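Riltenlow Supper Club
Minutes of the spring planning meeting, March, 7.30 pm, back room of the Tamiru tea rooms

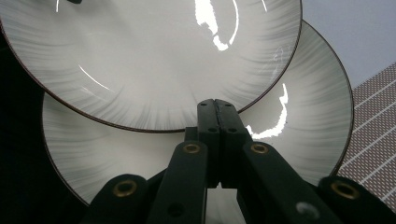
Two of the plates, white in the middle with grey streaks and a dark brown rim.

Attendance
A very good turnout, with every table taken and a few people perched on the window seat. Apologies were received from the Zeminside members, whose bus had been taken off again.

Minutes of the last meeting
Agreed, with one correction: the soup in January was celeriac, and should not have gone down as parsnip. The cook was gracious about it.

Winter suppers
The chair opened by saying what a lovely winter it had been! The three suppers served 156 meals between them, our best run yet, and the February one (dumplings, red cabbage, that enormous plum cake) had people still talking in the car park at half past ten. Several members asked for the dumpling recipe and it will go out with the next newsletter, along with the warning about not lifting the lid.

Money
We have £200 in hand after paying for the hall and the gas. The meeting was happy to keep the supper price at £7 for another season. A suggestion that under-tens should eat free was warmly received and passed with no votes against.

Spring supper
Long and cheerful discussion. The theme will be food from the hills around Tronska, where two of our members spent last autumn walking and, by their own account, mostly eating. Draft menu: sorrel soup, baked trout or stuffed peppers, potatoes with dill, and a walnut cake soaked in honey. There was some feeling that sorrel might be hard to find in quantity. Spinach with plenty of lemon will be the fallback. A member with an allotment has offered all the dill we can carry.

We have 53 names down for the evening already, so the long tables will go end to end again, and latecomers will go on a waiting list.

Crockery and kitchen
The big stockpot needs a new handle. Agreed to get it mended locally, as it is a wonderful pot and a new one would cost a fortune. Tea towels: please, please take some home to wash. Large plates to be stacked on the lower shelf from now on, with bowls above.

Music
The Zeminside fiddle group would love to come back. Delight all round. They will play between the main course and the pudding this time, so that people can hear one another over the soup.

Any other business
A bread-making morning was proposed and eleven hands went up at once. Date to be fixed when the tea rooms have checked their diary.
Lost property: one green glove, one pie dish with a chipped lid.

Next meeting
April, same room, 7.30 pm. Bring a cake if you feel like it.

The meeting closed at 9.10 pm.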